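Home Organization, Unit 5: Small Travel Items
Instructor: Raluca Roman
Handout revised 25 Dec 2019

Read this before the practical. Bring a mask, a pack of tissues, one clear bag that closes and one pouch with a drawstring. The room has tables but no supplies.

1. Sorting
Put everything you plan to carry on the table before you pack any of it. Keep the items you are not working on in a row at the far edge, and leave the middle clear. Work on one item at a time. Open wrappers over the table, and keep the wrapper until you have decided whether the item goes back into it.

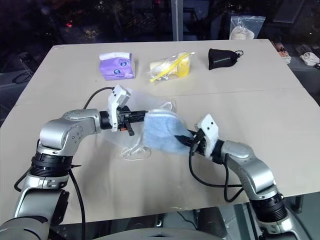
2. Masks
A fabric mask should be folded once down the middle, inner side to inner side, with the ear loops laid flat along the fold. Loops left hanging catch on zippers and on the cords of other pouches. If the mask has been crumpled, open it fully and smooth it with your palm before folding. A used mask goes in a separate bag – never back in with the clean ones.

3. Clear bags and wrappers
Thin plastic holds air. Press from the closed end toward the opening, then fold over what is left. A resealable bag can be used many times if the strip is kept clean. A torn wrapper goes in the trash.
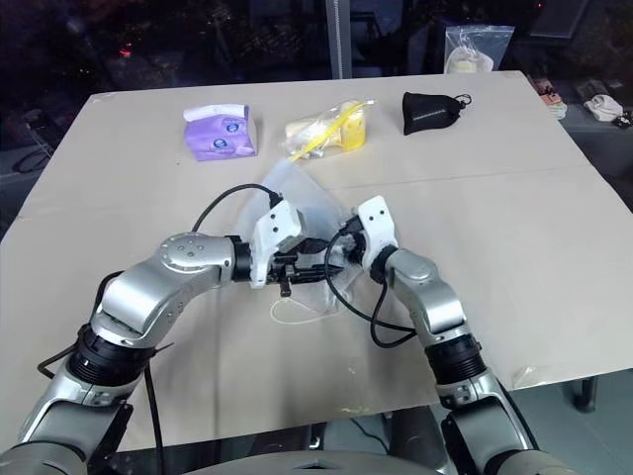
Fig. 2. Clear plastic bag at the center of the table, other items along the far edge.

4. Pouches
Use the drawstring pouch for soft things that don't need to be seen. Pull the cord closed and tuck the end in. Tissues stay outside the pouch, where you can reach them with one hand.

For the next session
Pack your own set at home and write half a page on what you left out and why. Hand it in to Olanrewaju Onyeka at the Flekham desk, room 42.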